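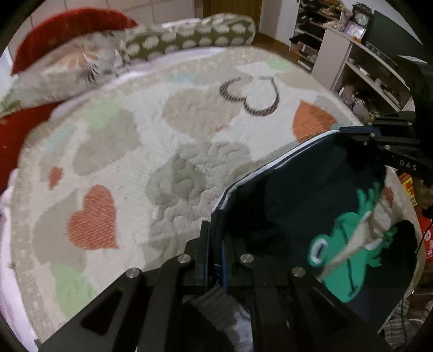
Kazimiera Zalewska wrote in to ask whether a hand-held gripper is worth the money if you don't own a robot arm yet, and whether it can cope with anything softer than a wooden block. Good questions, both of them, and the second one has been most of my month!

The gripper I've been trying is part of the Greten kit from Jinunico. You hold it, you do the chore, and the recording goes off to train an arm later. I've used it for household pickup only, meaning clothes, bags, hair things and bedding, because that's the stuff that makes robots look silly. Floor work on a shaggy rug turned out to be my favorite test of the lot. Deep pile, a navy fabric piece with a green frog patch and a beige strap across it, two striped beaded headbands lying close by. Plenty to get tangled up in, and so much more fun than a bare bench.

A few notes to go with the gallery, in no special order.

**Grip.** The squeeze is lovely. You feel the cloth bunch up between the fingers and you learn very quickly how little force you need. My first 50 pickups were all too hard. By the second evening I was pinching a single layer of T-shirt and feeling pretty pleased with myself.

**Straps and loops.** Go in slowly – a strap will swing whichever way it likes once the bag leaves the floor. I now take hold near the seam and wait a moment before moving off. Thin headbands are fiddly. Coming in flat works better for me than coming straight down, and it keeps the fingers out of the pile.

**Weight.** Fine for a short session, less fine for a long one. I stop after five recordings, shake out my wrist and have some tea. Ryszard Marciniak uses the same kit left-handed and says the balance suits him, although he'd like a thicker handle (so would I).

**Software.** The desktop program is called Riviere. It's plain and quick, and I've grown fond of it. You can trim a recording, give it a label and throw it out with one key. My folder stands at 879 clips, of which I'd happily show you 500. The rest are me learning, plus one long evening of socks.

**What I'd change.** A longer strap on the carry case, and a printed sheet with the label names on it. I made my own and taped it to the closet door. The manual also jumps from setup straight to export with hardly a word about practice, and practice is the good part.

So, Kazimiera, yes to soft things, very much so. As for buying before you have an arm, I did, and I'm glad – the habits take a while to build. The Ristier arm mount comes in October and I've already cleared a shelf for it. Towels are next in the gallery, then the dreaded fitted sheet.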